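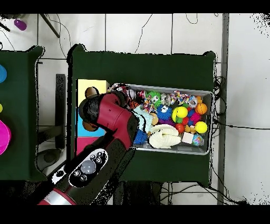
Spikes, fuzz, glitter and rope: a trayful of small toys, with pastel yellow, blue and pink close at hand.

Features > Play > Small Things

We use cookies to remember your reading preferences. Accept or manage your choices.

Tip a bag of small toys into a metal tray and I defy you to keep your hands in your pockets. I lasted maybe five seconds. There was a spiky blue ball with eyes to squeeze, and a knotted rope in pinks and blues, and a see-through ball full of colored flecks that I held up to the window like a kid with a marble!

Siebe Van Dijk has been collecting this sort of thing for years. His shelves at Hovstead hold 2,000 pieces, most of them small enough to lose under a couch, and he sorts them by how they feel. Spiky goes with spiky. Fuzzy gets a drawer to itself (the green puffer balls shed, he warns me, and he's right, I was picking green off my sweater all evening).

"People ask which ones are worth money," he says. "Almost none. I paid 100 for a whole crate in Groen and I was thrilled."

What he loves is the mix. A basketball small enough to close your fist around, a plain yellow ball, something soft and folded that you have to pick up before you know what it is. Put them all together and every one gets more interesting, because your fingers are comparing the whole time.

His friend Bongani Motaung, who runs the play afternoons at Emham, likes to add boxes. Square ones in soft colors, each with a round hole in the top, and the holes aren't all the same size. That small difference is the whole fun of it. Will the duck fit? Will the spiky one, if you squash it? Bongani has watched children try the same ball in the same hole over and over, delighted every time.

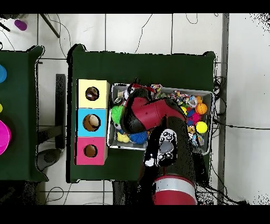

Start your own tray

Pick a tray with a raised rim so the round things stay put, and lay a cloth on the table to quiet the bounce. Dark green is lovely, every color pops against it. Then mix freely: something knotted, something hard, a rubber duck if you've got one. Siebe found his favorite spiky ball at the Skoltgate market last May, at the bottom of a box of odd socks, and he still carries it in his coat.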